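Gudcombe sign off the year with a point at Pellton

Well, that was a nervy way to finish 2018! We went to Pellton on Saturday with half a midfield and came home with a 2-2 draw, and I'd have bitten your hand off for that at halftime. We were two down by then and couldn't string a pass together.

Then Jana Hamann happened. I've gone on about her in this newsletter plenty of times (sorry, not sorry) but her first goal was something else – chest, turn, bang, in off the post from the edge of the box. The away end was 40 of us at most and we made enough noise for a full stand.
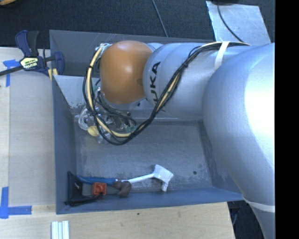

A silver KUKA arm with an orange wrist cap, reaching into a bin.

The equalizer was scrappier. Peadar Coughlan swung in a corner, their keeper came for it and got nowhere near, and it dropped to Cullinane, who more or less fell over it into the net. Who cares? They all count. Peadar will tell you he meant it for her all along, and I'm choosing to believe him.

I still worry about us at the back. Both Pellton goals came down our left side, same as the two we gave away against Werkska, and you can't keep starting games 2-0 behind. If we could get one more defender in before spring I'd sleep a lot better, especially with that run of four away games in April.

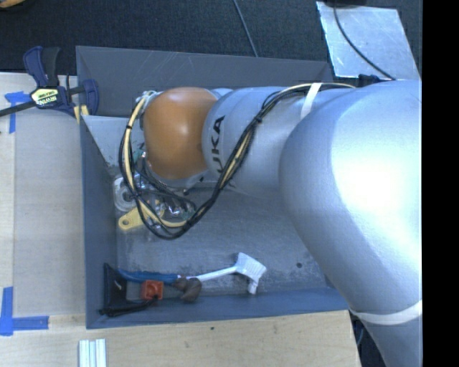
Anyway, the crowd was 593, a very decent number for a cold afternoon between the holidays, and the Pellton folks were lovely as always. The pies had run out by the time I got to the window, so I had to make do with a cup of soup and somebody else's chips.

No game this coming weekend, so rest your voices. Bus seats for the Werkska return are going fast – send me a message if you want one, and please say whether you need picking up at the station.

December 31, 2018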